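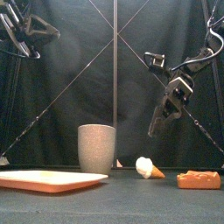
Plomau finger comparison -- two-arm tabletop set

README, third revision. Written fast, fix what you find.

What this is

Teleop recordings of two arms doing small pick and place jobs on a dark table. Made to compare two sets of gripper fingers, the stock ones and the long tapered ones we cut for Markden. Same arms, same controller, same operators. Only the fingers change between blocks of sessions.

Recorded in November at the Hutapea room. Darmawan Teoh did the hardware and most of the driving. Sinan Tokgöz did the logging code and the other half of the driving. Labels are by both, see below.

Layout

sessions/ -- one folder per session
calib/ -- camera and hand-eye files, one per camera
fingers/ -- drawings for both finger sets, plus the old one with the wrong hole spacing (do not print that one)
notes/ -- operator notes, mostly unreadable, sorry
splits.txt -- train and held-out list

Inside a session: video from the fixed camera and each wrist camera, joint states, gripper opening, commanded opening, a task string, a result code. Timestamps are from the logging machine, not from the cameras.

Objects

Toy food and ordinary kitchen stuff. Main ones:

gray cup -- speckled, tapered, no handle
toy ice cream cone -- white scoop, tan-orange cone
orange block -- toy food, bumpy on top. The task strings say "bread" in some places and "cheese" in others. Same block. Treat as one class.
tray -- cream top, orange-tan rim

Start positions are loose. Operators put things down by hand in a rough line and changed the order when they felt like it. No taped marks, so don't expect to recover exact poses from the notes.

Tasks

cone to tray
block to tray
cup upright after being laid down
hand the cone from right arm to left arm
clear the tray with either arm

The hand-over is the intresting one. Both sets of fingers manage it but the grasp on the receiving side is very different, so filter by finger set before you train on it.

Finger sets

A is stock. Short, flat pads.
B is long and tapered. Reaches into tighter spots, flexes more. Gripper opening reads as closed a bit early with B on thin objects, the tips touch before the rest does. Thresholds that work for A will not work for B.

Pads were changed once on B, after session 8. Everything before that has the older pads, slightly slicker. Flag is pad_rev in the session file.

Controller

Gavberg teleop box, default gains for A. For B we dropped the closing speed because the tips were bouncing. Gain files are saved per session, read those and ignore whatever the operator notes say.

Result codes

0 fail, 1 done, 2 done with help from the other arm when the task did not ask for it, 3 stopped by operator. Code 3 is not a fail. Somebody downstream counted it as one and got a bad number for B, please don't.

Both of us labeled every episode separately, then argued over the ones that didn't match. Final code is the agreed one. The two raw columns are kept.

Known problems

-- Right arm cable can swing into its own wrist view on fast moves. No fix yet, needs a shorter loop or a clip.
-- Black grippers against the black curtain. Segmentation off the fixed camera is poor around the finger tips. The wrist views do better there.
-- The tray top blows out to near white under the lamp. Color matching on it is useless, use the rim.
-- Session 5 has no commanded opening for the left arm. Logger bug, fixed after.
-- Session 10 joint states start late. Trim the video to match or skip it.
-- Session 11 was recorded with A but the folder says B. The session file is right, the folder name is wrong. Renaming it would break splits.txt so it stays for now.

Please don't

Use this to rank the two finger sets in general. It's one table, two operators, light toys. Nothing heavy, nothing slippery, no cloth. B looks good on the cone partly because we got a lot of practice on the cone.

Mixing in other Plomau data is fine as long as you redo the calibration. The older sets had the fixed camera mounted lower and the files do not carry over.

To do

scripts/check_sync.py needs a real threshold, right now it's whatever Sinan typed
hand-eye for the left arm with B fitted, redo
add the missing operator IDs
write down the gripper force settings somewhere that isnt a chat message

Questions to Darmawan for fingers and mounts, Sinan for anything in the logs.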